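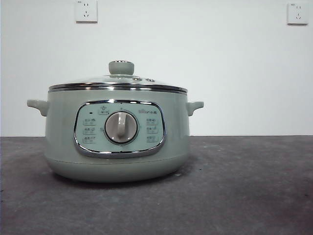 Gendach reservoir drawdown permit - is the draft EIS worth commenting on?

Board: Rivers, Water and Public Lands
Replies: 11

siltload
I've been through the draft environmental impact statement for the Gendach drawdown and would like a second set of eyes before the comment window closes at the end of May. Short version for anyone who hasn't opened it: the operator wants to lower the minimum winter pool by nine feet so it can run the lower units longer during peak demand. The stated benefit is 468 megawatt-hours of additional winter generation per season. The permit would run alongside the existing license and would not reopen it.

My problem is with Chapter 4. The sediment model stops at the Samulham gauge. Everything below that point is described as "not anticipated to be measurably affected," with no run to back it up. The Prallville intake is below the gauge.

tailrace_9
Chapter 4 refers you to Appendix F for the downstream reach. Did you read Appendix F?

siltload
Yes. Appendix F is a literature review. It has no cross sections for the lower reach and no calibration data. It cites the earlier Lahtinen Dam drawdown as a comparable case and leaves it there.

tailrace_9
Lahtinen is a fair comparison. Similar drainage area, similar valley slope, and the turbidity spike there cleared inside a month.

bedform
Lahtinen had a gravel delta. Gendach has fine sediment behind it, mostly silt with some clay, and the borings in Appendix C say so. Expose a silt bench in January, let it go through a few freeze and thaw cycles, then rain on it. You get bank sloughing straight into the channel. Grain size is the whole question and the draft handles it in one paragraph.

mwh_per_acre
I'll take the other side, as I usually do on this board. Peak winter load in this region is met with gas. If Gendach doesn't run those extra hours, a gas unit does. The alternatives chapter puts the avoided emissions in Table 2-6, and people who object to every hydro change never seem to quote that table.

siltload
I'm not objecting to the drawdown. I'm objecting to a model boundary that ends upstream of a public water intake. Table 2-6 also assumes every added hour displaces gas one for one. The operator's own dispatch summary says part of that generation would be sold out of the region.

mwh_per_acre
Sold out of the region to displace what, though? Gas there instead of gas here. The atmosphere doesn't care about the balancing area.

bedform
Fine, but the draft has to show it. It is a disclosure document. If the displacement is out of region, they need to state which resource is on the margin there and at what hours. They didn't.

wetfoot
Town side here. I'm on the Prallville system and read the treatment plant's operating reports, which are public if you ask. The plant is a conventional filtration setup with no presedimentation basin. When raw water turbidity goes up, they shorten the filter runs and backwash more often. Past a certain point they shut the intake and live off storage. There are 673 service connections and one storage tank. The draft gives the plant two sentences under "Utilities," and one of them has the name of the road wrong.

tailrace_9
What is the shutdown threshold?

wetfoot
The reports list it as an operator decision, so no fixed number. That should go in a comment too. If the permit sets a turbidity limit at the Samulham gauge, it ought to be tied to something the plant can handle, and right now there is nothing on paper to tie it to.

siltload
The proposed limit is a daily average, measured at Samulham. A daily average would hide a four-hour pulse entirely. I'd ask for a 15-minute reading with a stop condition and a second sensor above the intake.

tailrace_9
A 15-minute trigger will trip on every ice chunk and leaf that gets in front of the probe. I maintained these instruments for years. Winter data from an optical sensor is noisy, and if you write a permit condition around single readings, the operator will be stopping and restarting the drawdown all season. Restarting is worse for the banks than a steady rate.

siltload
Rolling one-hour median, then. Four readings is thin, so log at five minutes and you have twelve.

tailrace_9
That I could live with. Two probes at each site, and require agreement between them before it counts as an exceedance.

bedform
Ramp rate matters more than either. The draft allows up to two feet per day. Saturated silt does not drain that fast. The pore pressure stays high while the support from the water is gone, and the face lets go. Half a foot per day would be a reasonable ask, with a hold at the midpoint to survey the benches.

mwh_per_acre
At half a foot per day they need 18 days to reach the new minimum, plus the hold. That uses up a good part of the peak season. You may as well ask for the no-action alternative and be open about it.

bedform
They could start earlier. The current license already lets them begin lowering the pool in the fall, and nothing in the draft explains why they would wait.

mwh_per_acre
Fall start conflicts with the kokanee spawning window on the two tributary mouths. Section 3.5. If the water drops after the fish have spawned, the redds are left dry. So you are trading one resource for another.

siltload
That is a fair point and I had missed it. The spawning elevation survey covers 540 acres of shoreline but only one season, and it was a high-water year. I'd still rather see a fall start analyzed and rejected than left out.

old_penstock
Some practical advice on the comments, having filed a number of these. The agency has to respond to substantive comments. It does not have to respond to votes. On the last Lahtinen round it received more than 2000 submissions, nearly all of them the same form letter, and they were answered as a single comment in half a page. One four-page letter about fish ladder hydraulics got its own section and changed a permit condition.

So cite the section, table and page. State what is missing. State what data would fix it. Keep each issue under its own number, as whoever sorts these will split them up anyway. Don't put the sediment argument and the emissions argument in the same paragraph.

wetfoot
Does it help if the town files separately?

old_penstock
Yes. A water supplier has a different standing from an individual, and it can ask to be a cooperating agency. It's late for that at the draft stage but the request goes in the record. Have them attach the raw water reports as an exhibit instead of summarizing them.

tailrace_9
I still think the draft is adequate on the upper reach, for what it's worth. The bathymetry is recent and the model calibrates well at Samulham. If you go after the whole chapter you will lose the part where you have a case.

siltload
Agreed, I'll limit mine to the lower reach, the averaging period and the ramp rate. Draft outline:

1. Section 4.2, model boundary. Extend to the Prallville intake with surveyed cross sections.
2. Appendix F, use of Lahtinen as an analog. Grain size mismatch, see the Appendix C borings.
3. Section 4.7, turbidity limit. Rolling one-hour median, paired probes, second site above the intake.
4. Section 2.3, ramp rate. Analyze half a foot per day and a fall start, with the spawning conflict disclosed.
5. Table 2-6, displacement assumption. Show the marginal resource by hour.

mwh_per_acre
I'll be filing in support, and I'll include number 5, since I think the answer comes out in the project's favor once they do the work.

bedform
I can take number 2. I have the boring logs open already and the fines percentages are easy to tabulate. Will post it in this thread tonight.

wetfoot
The town's water board meets at 7 in the high school library. I'll bring the outline and ask them about the shutdown threshold while I'm there.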